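Partington flow loop, January
6 min read

Sunday, started 8:25. Building quiet, heating on setback, so the supply water was cooler than I'd like for the first hour. Left the loop circulating on bypass while I got the loggers going.

Purpose of the day: find out why the new ultrasonic meter on the return leg (the Indlow unit) disagrees with the old turbine meter at low flow. Mei-kuen saw it first when she was closing out the heat balance for the Plindano job. At full flow the two agree well enough that I wouldn't argue about it. Turn the pump down and the Indlow reads high, and the balance stops closing.

Possible causes, from the whiteboard:
- straight run upstream of the Indlow too short (there's an elbow and a ball valve ahead of it)
- air in the return leg
- pulse weight set wrong in the calculator
- turbine meter dragging at low flow, so the Indlow is right and we've been wrong for a while

Koen favors the last one. I had money on air.

Checked pulse weight first as it costs nothing. Calculator is set the same as the meter label. Pulled the config and saved it in the job folder under "before." If the weight were wrong it would be wrong at all flows anyway, so crossed that off.

Bled the return leg at both high points. Got a short spit out of the one over the heat exchanger, nothing from the other. Repeated the low flow point after bleeding. Gap between meters smaller but still there. So air was part of it, at least today. That bleed point is a pain to reach and I think it gets skipped. Would like an automatic vent there. Shih-chieh has a couple left over from the Lalar skid, will ask.

Temperature sensors: took both out of the pockets and put them in the same bath. They track each other fine. The return pocket had almost no paste left in it. Cleaned and repacked. Doesn't explain a flow disagreement but it won't have been helping the heat numbers. 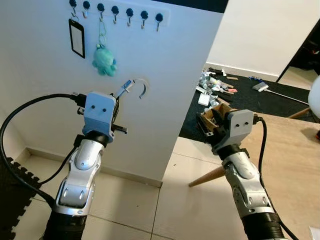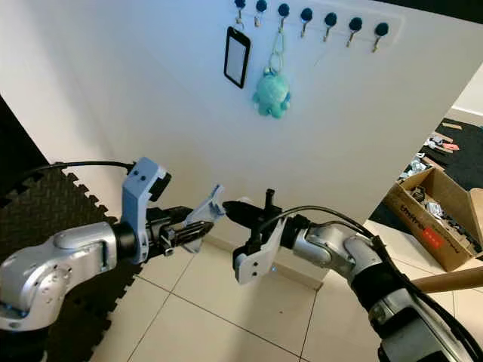
Hook rack on the white wall, badge holder and plush octopus hanging.

After lunch, bucket test. This is the only reference we have that doesn't depend on a meter. Diverted the return into the weigh tank, timed it by hand with the stopwatch and also off the logger. Six runs at the lowest pump setting, then repeated at half speed. Tared the tank each time. Third run at low speed thrown out, I was slow on the diverter and there was water on the floor.

Results in words, the sheet has the rest:

Low speed: weigh tank sits between the two meters, closer to the Indlow. Turbine is reading low on every run. Indlow is a little high on every run.

Half speed: all three agree within what I can time by hand.

So Koen is mostly right about the turbine. It spins freely enough when you blow through it but that's not much of a test. I'd want it out and the bearings looked at. Strainer upstream of it had some grit in the basket, fine stuff, like what comes off new pipe. Rinsed and refitted.

The Indlow's small error could still be the elbow. Manual asks for more straight pipe than we've given it. There is room to move it down past the second bracket if we shift the drain tee, maybe 25 minutes of work with the loop drained, longer if the union is seized. It was stiff last time.

Standing things to fix while I remember:

Insulation on the supply leg is off again between the pump and the first pocket. Whoever changed the gauge, please put it back. Surface was at 58 C this afternoon and that's bare pipe at hand height.

Logger clock was slow against the wall clock. Reset it. Any times in the file before lunch need shifting, I've put a note in the header.

The low speed pump setting drifts as the water warms up. Flow crept up over the first few runs until I waited for it to settle. Wait for steady return temperature before taking a point. Chi-keung, this probably applies to your valve curves too, the early ones anyway.

Does the Plindano report need to change? Most of their points were taken at high flow, where nothing moves. The two lowest were on the turbine and will be understated. Yung-ching has the draft and should hold it until those are redone. I'll send over the tank numbers tonight so there's something to work from.

Next:
- turbine out, bearings checked, back in or scrapped
- vent on the heat exchanger high point
- move the Indlow, then repeat low speed tank runs the same way
- redo the two Plindano points
- ask Mei-kuen whether the earlier balances used the turbine or the Indlow as the reference, the sheet doesn't say

Loop left on bypass, pump at minimum, weigh tank drained. Diverter handle is loose, tightened it but it wants a new pin.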